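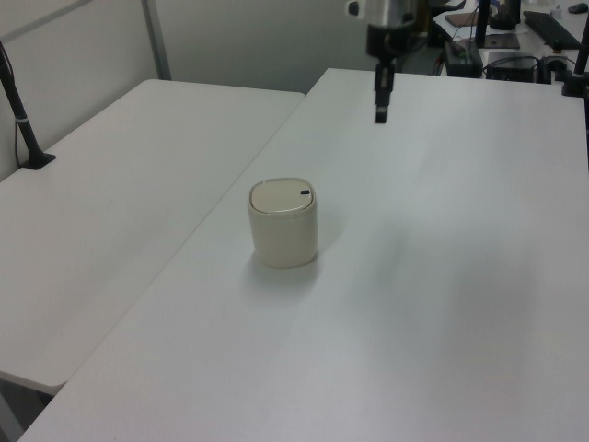 附件1:米白色小罐,盖子合着,盖面靠右有一个黑色小件

工单主题:罐盖拧不开,打开后再盖又盖不平
产品:Rukanum 带盖小罐,米白色
提交人:Sointu Nurmi
受理:Pradomix 售后支持,Pirjo Kiiskinen
状态:已解决,保留观察

09:12 Sointu Nurmi
你们好。这个罐子是五月买的,一共买了2个,放在工作间里装小垫圈和螺钉。另一个没有问题。出问题的这个,上周洗过一次,盖回去以后就打不开了。我用手拧过,戴橡胶手套也拧过,盖子能转一点点,然后就卡住。附件1是罐子现在的样子,从外面看盖子是合上的,没看到裂。
想问两件事:一,怎么打开;二,盖子上那个黑色的小东西能不能撬,我怕撬坏,所以没动。

09:40 Pirjo Kiiskinen
您好,工单收到。黑色小件请先不要撬,也不要用尖的东西去顶。处理前想确认几点:
洗的时候用的是手洗还是洗碗机?
洗完有没有晾干再盖?
盖回去时罐里有没有装东西,装了多少?
盖子转的时候,转到哪里卡住,有没有响声?
另外,两个罐子的盖子有没有可能换错了?

10:05 Sointu Nurmi
手洗,温水加一点洗洁精。有没有完全晾干说不准,是同事洗的,我问一下。
里面装了东西,是M4的垫圈,大概半罐多一点。
转的时候往左能动一点,然后停住,没有响声,手感是软的,像被什么东西粘着。往右一点都转不动。
盖子换错有可能。两个罐子是一起洗的,颜色一样,没做记号。

10:22 Sointu Nurmi
问到了。同事说擦过外面,里面没擦,盖子是扣着放的,过了一会儿就盖上了。她不记得哪个盖子配哪个罐子。

10:51 Pirjo Kiiskinen
谢谢。按您说的手感,先按密封圈粘住来处理。步骤如下,请按顺序做,一步打开了就不用做后面的:
第一步,把罐子立在平的桌面上,手掌平放在盖子中间往下压,压住数十下,松开,再往左转。重复几次。
第二步,用毛巾浸温水,拧到不滴水,围在盖子和罐身相接的地方,敷几分钟,再重复第一步。水温手能放进去就行,不要用开水,也不要把整个罐子泡进水里。
第三步,用一张薄的塑料卡片(旧会员卡就可以)从盖沿下面轻轻插进去,沿着一圈慢慢走,走到黑色小件旁边时抽出来,从另一侧再走。不要往上撬。
请不要用钳子夹盖子边缘,也不要敲打罐身。
做完请告诉我停在哪一步。

13:18 Sointu Nurmi
第一步做了五六次,没有变化。
第二步敷了两轮,第二轮之后往左能多转一点,还是打不开。
第三步还没做,手边的卡片都太厚,插不进去。下午找一张薄的再试。

13:30 Pirjo Kiiskinen
能多转一点说明方向是对的。卡片插不进去就不要硬插。可以把第二步再做一轮,敷完以后等罐子凉下来再转,中间不要急着用力。

15:46 Sointu Nurmi
打开了。没用卡片。又敷了一轮,放到一边去做别的事,回来以后先往下压,再往左转,就松了。
里面的情况:盖子内侧的密封圈有一段翻出来了,压在罐口上,那一段表面发粘。垫圈没有生锈,底下几个有点潮,已经倒出来摊开晾了。罐口没有缺口,用手指摸了一圈,是顺的。
现在的问题是,把密封圈按回去以后再盖,盖子一边高一边低,高的那边在黑色小件的对面。用力压可以压平,松手又起来。

16:02 Pirjo Kiiskinen
打开就好。盖不平常见的有两种情况,一是密封圈没有完全回到槽里,二是盖子和罐子不是原配。请先做这个:
把密封圈整个取下来,用温水洗,不加洗洁精,用不掉毛的布擦干,平放晾到完全干。
用干布把盖子内侧的槽擦一遍,看有没有残留的洗洁精或者碎屑。
装回去时先按住四个对称的点,再按中间的部分。从一个点开始沿一圈推,最后容易多出一截。
装好以后把盖子和另一个罐子对换着盖一下,把四种组合都试一遍,告诉我哪种平、哪种不平。
如果需要,密封圈可以单独寄,编号是31号。

次日 08:55 Sointu Nurmi
昨天取下来洗了,晾了一晚上。槽里有一点白色的干印子,应该是洗洁精,擦掉了。
为了好分,我用铅笔在罐底写了甲和乙,盖子内侧也写了。甲是出问题的罐子,甲盖是昨天从它上面取下来的那个盖子。
试的结果:
甲罐配甲盖:还是一边略高,比昨天好,盖得上,转到底有点紧。
甲罐配乙盖:平的,顺。
乙罐配甲盖:一边略高,和第一种差不多。
乙罐配乙盖:平的,顺。
所以看起来和罐子没关系,是甲盖的问题。

09:20 Pirjo Kiiskinen
同意,甲盖不管放在哪个罐子上都偏高,罐口可以排除,换错盖子也可以排除。再请您做最后一个对换:把两个盖子的密封圈互换,然后各盖一次。
如果高的那边跟着密封圈走,换密封圈就行。如果还留在甲盖上,就要换盖子。

09:47 Sointu Nurmi
换了。甲盖装上乙盖的密封圈以后是平的。乙盖装上甲盖的密封圈以后一边略高。
跟着密封圈走。我把翻出来过的那一段和别的地方比了一下,那一段明显松一些,拉长了。

10:03 Pirjo Kiiskinen
结论清楚了,是密封圈局部拉长。我们寄31号密封圈给您,2只,一只换上,一只备用。不收费用,旧的不用寄回。
寄到之前,甲盖可以先不装密封圈使用,装垫圈和螺钉没有影响,只是不防潮。不建议把旧密封圈剪短再粘,接口的地方会漏。

10:15 Sointu Nurmi
好的。收件人请写 Heino Mockus,前台在他那边。
顺便问一句,以后洗的时候有什么要注意的?我们这里用的人多,想贴一张条子。

10:38 Pirjo Kiiskinen
收件人已改。条子可以这样写:
洗之前先把密封圈取下来。
少用洗洁精,冲干净。
盖子、罐子、密封圈分开晾,全干了再装。
盖之前看一眼密封圈是不是都在槽里。
盖到手感停住为止,不要再加力。
长期不开的罐子,隔一段时间打开一次。

四天后 14:10 Sointu Nurmi
密封圈收到了,已换。甲罐配甲盖,平的,开关都顺。装了垫圈放回原处,早上和下午各开过一次,没有粘。
条子贴在水池上面了。铅笔记号留着没擦。

14:25 Pirjo Kiiskinen
收到。工单先改为已解决,如果再出现粘住或者偏高,直接在这里回复,会自动重新打开,不用再填一遍信息。

内部备注(Pirjo Juntunen)
已查同批记录。这一批密封圈发出近4000只,目前登记的翻边情况有4例,都是洗后未晾干就盖上。本例归入同一类。暂不改动零件,说明书清洗一节补上“取下密封圈”这一句,交 Sointu Ikonen 核对文字。
处理方式代码:寄送配件,不退换整件。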